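18/11/2025
By the Lamthorpe reading room desk

Hi all, quick update on the book sorting! We've now been through 2,131 of the 2,394 donated books (I'd hoped for 2,000 by now, so yay), and the paperbacks are going into desktop holders like the black one, three slots each.

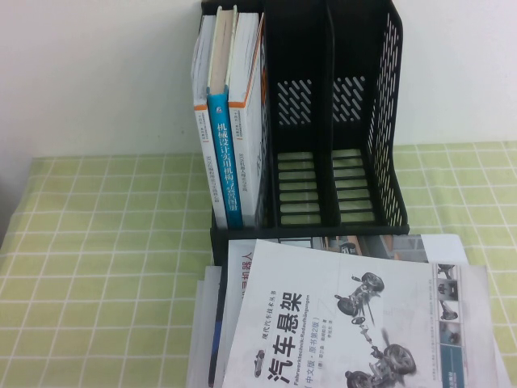
Still to do

The Wuscombe boxes, mostly. I'd also like 11 more holders if the grant stretches that far – we should be finished by May.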